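Pumphrey steps down from the Hutapea ward race

Dec 23, 2019

Rhun Pumphrey has pulled out of the council by-election in Hutapea ward. He put a short note on his own page last night and the party confirmed it this morning. It follows two weeks of questions over his expenses as a school governor, which he says were filed late but were correct.

His name was already on the leaflets. I had one through the door yesterday.
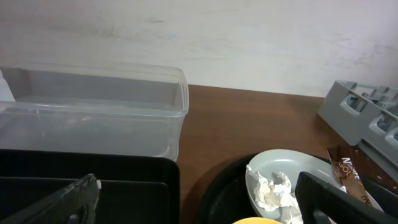

That leaves four candidates. Moataz El Ouafi held on to second place last time, 387 votes behind, and must now fancy his chances. Rizal Entili is standing again as an independent, mostly on the Kavard Road bus cuts. I've heard him speak twice and he knows the timetable better than the bus company does.

The party can still put someone else up if the papers are in on time – Wahyudi Raju has been mentioned, though he told me in May that he was done with standing for things.

I haven't decided how I'll vote. I would like one of them to say what happens to the library.

We use cookies to improve your visit. By continuing to read this blog you accept our use of cookies. OK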